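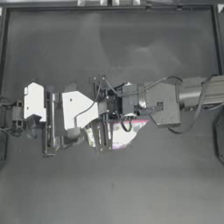 Meifang said the bus to Starndale had stopped running in July, and that if Elif wanted to see the house before it was sold she would have to walk from Irkent.

Search stories Type a keyword Go

Elif walked. It took her most of Friday. The key was under the water butt, as it had been when her aunt was alive, and the back door stuck in the same place.

She found the rent book in the dresser. Her aunt had paid every week and written the amount in pencil, and on the last page she had added it up and got 214. Elif added it up herself at the table and got 72 more than that.

She did the sum twice. Then she put the book in her coat and went next door to ask Roswitha Wiegand who had collected the money.

Roswitha was a long time coming to the door. "You'd better sit down," she said, and moved the cat.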